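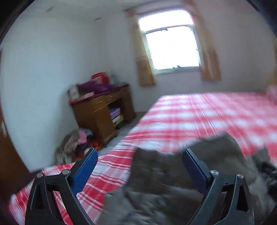

Gripper faults mid-fold, blames the blanket

zirnton_refugee
Bed-making job, hand-held grippers, Dudix firmware. At fold 153 the left finger quit reporting force and the log kept writing zeros as if life were wonderful. The jaw was open over a fuzzy gray blanket at the time. Error code 19, which the Drirkeck manual defines as "other." Anyone met this?

plaidtidings
Code 19 is the strain gauge cable. Reseat it. Next.

zirnton_refugee
Reseated it 5 times. It enjoys the attention and faults again by the second corner.

hjaltested_hal
Not the cable. Fuzz gets in behind the pad and holds it off the sensor. Pull the pad and look before you buy anything.

plaidtidings
Fuzz doesn't write zeros. Fuzz gives you an offset. I've replaced 2 of those cables since April and both times someone told me it was fuzz.

zirnton_refugee
Pulled both pads. There was enough lint in the left one to knit a third. Cleaned it, zeroed it on the bare sheet with the jaws open, started over.
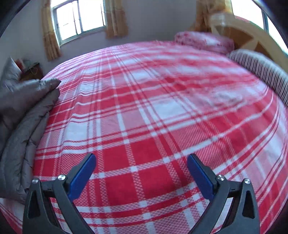
hjaltested_hal
Zeroing is fine, but watch what it does under load. If the reading sticks when you let go, the pad isn't seated.

plaidtidings
And if it drops to zero when you bend your wrist, it's the cable, and I'll be here.

zirnton_refugee
Dropped to zero when I bent my wrist. Does anyone have the part number

plaidtidings
Check your messages.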